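Leave the Cloth on the Table

By Archana Sengar

In the reading room where I work three evenings a week there is a cupboard under the stairs, and in this cupboard there is everything a person needs to clean a table. There are sprays, cloths in packs, a roll of paper and a pair of rubber gloves that I have never seen on any hand. The door of the cupboard is painted the same color as the wall. A visitor who spills his tea must first find someone like me, then explain what happened, then wait until I come back with the cloth. Most visitors prefer to put a newspaper over the tea.

I want to argue for a very small change. In any room that is shared by many people, the cloth and the spray bottle should stay out, on the table or within the reach of an arm. I know that many people find this ugly. I was one of them for a long time, and I was educated to it by my mother, who considered that a cloth in view was the same as an unmade bed in view.

My opinion changed in Kikcombe, where I moved for my husband's job and where I did not know anybody in the first winter. I used to sit for long hours in shared places, because they were warm and I could practice my English by listening. I learned to notice tables. A table tells you quickly if you are welcome to touch something or only to sit and behave. On some tables I felt like a guest of a hotel. On others I felt that I could move a chair, and those were the places I went back to.

The second kind almost always had a cloth somewhere.

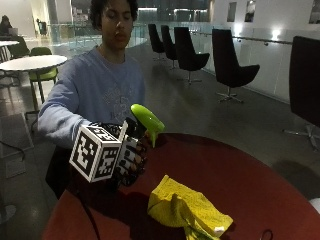
A spray bottle in the hand and a yellow cloth on the table.

I will say something first about color, as it is the part of my argument that people laugh at. A yellow cloth on a dark red table cannot be overlooked. If the cloth is gray, or brown, or a tasteful dark green, it goes quiet against the wood or the paint and after one week it belongs to the furniture. People put their bags on it. The bright green head of a spray bottle does the same work as the yellow. You see it when you come in from the door, before you have chosen your seat, and you have understood already that this table gets wiped and that you may be the one who wipes it.

I discussed this with Lalit Saxena, who managed a canteen before he retired and who has a firm opinion on everything in this field. He does not agree with me. For him, the bottle on the table is a failure of service. "If I see the bottle," he told me, "I think that somebody was called away in the middle of the work." In his canteen the tables were wiped by staff, between two sittings, and the customer should find the table clean in the way he finds the sky above him. He bought dark cloths on purpose, so that they would not be noticed on the trolley.

I respect this very much. In a canteen, people pay and have half an hour, and it would be rude to make them clean. But most of the shared rooms I know today are not canteens. They are libraries, halls, waiting areas, study corners in large buildings, the ground floor of something. There is one person at the desk, sometimes, until six. The tables are used from morning by students, by parents with small children, by people who mend things or sort papers, and each of them leaves a little bit. When the wiping belongs to one person with a key to the cupboard, the wiping happens once in the day. The people who come at four in the afternoon sit down in the crumbs of everybody.

Why round tables are the worst

A square table has corners, and the corners divide it. Each person has a side and cleans, if he cleans at all, his side. I have observed this even in families. The round table gives nobody a side. Your elbow and the elbow of your neighbor share the same bit of edge, and the middle of the table is far from all of them. It becomes a small country without a government. Go to any round table at the end of the day and put your palm in the center of it. There will be sugar, or glue.

It is also more difficult to wipe, for a simple reason of movement. On a square table the arm goes left and right, and at the end of each line you drop the dirt over the edge into your other hand. On a round one the arm wants to go in circles, and circles carry the dirt for a walk and bring it home again. My method, which I offer without any guarantee, is to ignore the shape. I spray lightly in the middle and wipe in straight lines from the far side toward my stomach, and I take one step to the side, and I do it again. Three or four steps and it is finished. With a glossy surface you must then look at it from low down, with your chin nearly at the height of the table, because from above it always looks fine.

A dark glossy table is honest in this respect and I recommend it to everybody who furnishes a public room. The pale speckled tops that are bought now for schools and offices were chosen for hiding dirt, and they are excellent at it. I do not want to eat my lunch on something that is excellent at hiding. 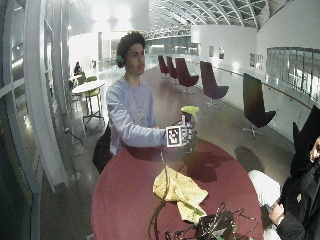 Loose folds are enough. The cloth does not need to be arranged.

About this last point I had a real quarrel at my own workplace. When I finally got permission to leave the things out, for a trial of 36 days, a colleague started to fold the cloths. She folded them in four, with the edges inside, and put them in the exact center with the bottle standing behind. It looked beautiful, like a place prepared for tea. And the visitors did not touch them anymore! I am sure of it, as the cloths were still folded in the evening in the same way, with the same edge inside. A folded cloth says that somebody has finished. A crumpled one says that you can continue.

So I asked her to stop folding, and she was a little offended, and I understand her. It feels like a rule against good manners. But I believe that neatness has a cost which we do not count. Each time we make a useful thing look finished, we put a small fence around it. The towels in the bathroom of my aunt in my childhood were pressed and hung with a ribbon, and all the children dried their hands on their clothes.

What can be said against it

There are serious objections and I do not want to step over them.

The first is that a cloth left out is a dirty cloth. This is correct if nobody changes it. A damp cloth in a heap will smell by the next morning, and to wipe with it is worse than not to wipe. Therefore the cloths have to be washed, and someone must do it, and I admit that this someone is paid, or should be. In our reading room the used cloths go into a bucket at closing time and fresh ones come out on the tables. It takes less time than my walks to the cupboard took before.

The second objection is the bottle. Parents worry about it, and they are right to ask. I would never leave out a strong product. We fill ours with water and a little plain soap, the mildest we could find, with the contents written on the bottle, and for anything more serious there is still the cupboard. The nozzle is turned to closed when the bottle is put down. In the children's corner there is no bottle at all, only cloths and a tap nearby. Some mess is made with the soap water too, I will not pretend. A boy once watered a whole atlas.

The third objection is the one from Lalit, that a table with things on it looks unfinished. I have thought about this the longest. The eye likes an empty surface, and I also feel a pleasure when I come in before opening and the tables have nothing on them and the light lies on them. But a table in a shared room is empty for a very short time of its life. After that come the bags, the wires, the sleeves, the elbows. Next to all this, one cloth is not what disturbs the view. If you are very close to the work, with your nose over it, you see only a large piece of red and something yellow in front of it, and you are not thinking of beauty at all, you are thinking of the spot that does not want to go.

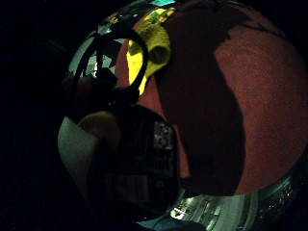 A matter of who is trusted

When I came to this part of the essay on Wednesday I read it aloud to my husband, who said that I had written a great deal about a cloth. It is true, and still I would like to add why it matters to me.

In the first winter I mentioned, there was a hall called the Kashyap, not far from our flat. I went in to get out of the rain. I had bought a bun with poppy seeds and the seeds went everywhere, as they do, and I was ashamed, because I did not have the words ready to ask for help and I was afraid that someone would come and speak fast. On the next table there was a cloth. I took it and cleaned my seeds, and then, as I had it in my hand, I cleaned the rest of the table also. A woman moved her cup for me and said thank you. She must have thought that I belonged there.

If the cloth had been behind a painted door I would have brushed the seeds on the floor and left, and I would probably not have gone back.

We speak often about how people do not take care of shared places. We put up signs, and the signs become longer and the letters on them become bigger. There is one in our building that asks visitors to "kindly leave this table as you would wish to find it," and it stood for years on tables where there was nothing to clean with. What did we expect them to use? I took that sign down during the trial and I have not put it back, although I was asked to.

Lalit visited our reading room last month. He sat at the round table near the window, and he looked at the bottle for some time and told me again that it was a failure of service. Before he went to get his coat he wiped his place, in straight lines, toward the stomach. He did not turn the nozzle to closed, and I did it after him.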